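Sort the fruit before you pick it up

I've been collecting gripper demos for the Millora project since June, and my best tip is a dull one: decide your order first. When I grabbed whatever was closest, the policy we trained dithered between two plums. Once I did 700 takes in a fixed order – oranges, then plums – the dithering dropped by 30 percent.

Wrinkly plastic is great practice too! Spread a sheet over the bed and leave the creases in.

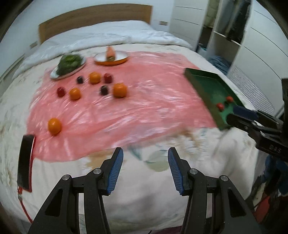

Keep your fingertips clean

Wipe the ridged pads every 2 hours (plum juice is sneaky) and let them air dry before the next take.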